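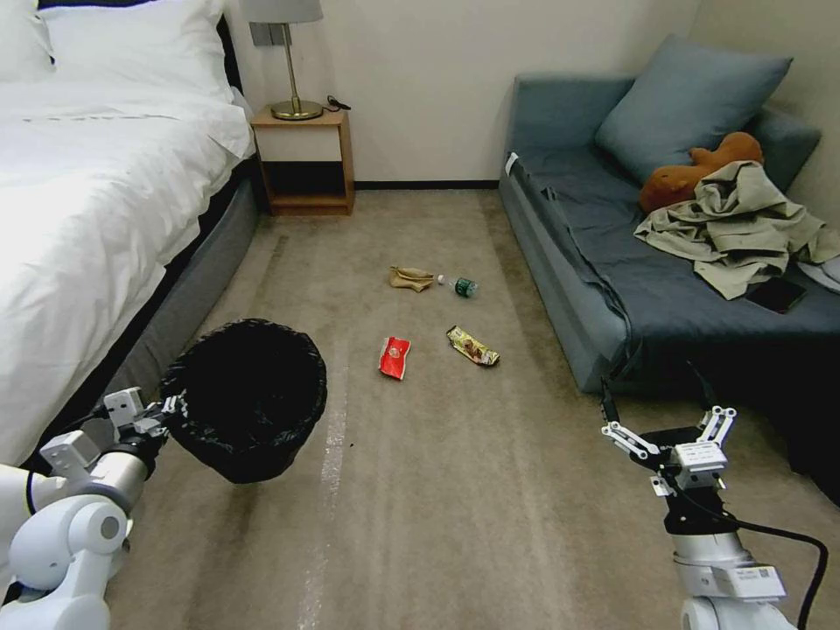

**Should a boxing commission be allowed to approve a fighter who has been out of the ring for more than two years?** It should, provided the approval follows a supervised sparring review and a full medical examination, with the results filed before any bout is announced.

The question has returned to public discussion with the application of Pichit Sriwong, a former regional titleholder who seeks to box again at the Henmont Civic Arena. His supporters point to his record. His critics point to his absence. Both groups have argued at length about whether one man is fit to compete, and the rule under which he will be judged has received very little attention.

Under the present rule, a boxer returning from a long absence submits the same form as a boxer who fought last month. The form asks for a physical examination, an eye test and a blood test. It asks for the date of the last contest, but nothing follows from the answer. An inspector may request more, and some do. Whether an applicant is asked to spar in front of an official depends on who opens the file.

Such discretion is difficult to defend. A license is a statement by a public body that a person may enter the ring under its protection. The opponent relies on that statement, as do the referee and the ringside physician. When the content of the statement varies from one desk to the next, none of them can know what they have been told.

The Fedley commission addressed the matter in March of last year. Any applicant absent for more than two years must now complete 5 rounds of sparring before an inspector and a physician, neither of whom may have a financial connection to the promotion. The physician then repeats the balance and reaction tests and compares them with the earlier results. The commission reviewed 256 applications in the first year of the policy, most of them from active boxers who were unaffected by the change. The additional work was absorbed by existing staff.

Promoters have raised two objections. The first is cost. A supervised session requires a gym, an official and a doctor, and smaller promotions operate on narrow margins. The Chantharasri card last season sold 3681 tickets and was regarded as a success; many cards sell far fewer. This objection deserves a serious answer, and the fair one is to place the expense within the license fee paid by the promotion, on a scale tied to the size of the venue. A bout that can proceed only if no one examines the boxer closely should be reconsidered on other grounds.

The second objection is that sparring proves little. Uthai Sangkhawat, who trained boxers for many years before becoming an inspector, has made this argument in its strongest form. "A gym round is a polite round," he told a public hearing. "You will see his jab. You will not see what happens when he is hurt." He is correct as far as the point goes. A sparring review cannot predict how a boxer will respond under pressure, and no commission should claim that it can. It can reveal slow recovery between rounds, hands that fall when the legs tire, and difficulty in following instructions. Those are sufficient reasons to delay an approval, and a paper file shows none of them.

There remains the matter of timing. Sriwong's return was advertised, with Janix named as the lead sponsor, before his application had been heard. The commission was therefore asked to rule on a contest for which seats were already on sale. No impropriety need be alleged. The pressure exists all the same, and it falls on officials who are paid modestly and who must work with the same promoters throughout the year. Announcements should wait until the license has been issued, and a promotion that advertises early should forfeit its proposed date.

Sriwong himself may well be ready. Those who have watched him train speak of good condition and patient footwork, and he is entitled to a prompt hearing under the rules now in force. The commission should grant him one. It should also place the review requirement on the agenda of its next meeting, so that the applicant who follows him will know in advance what is expected and when the results must be filed.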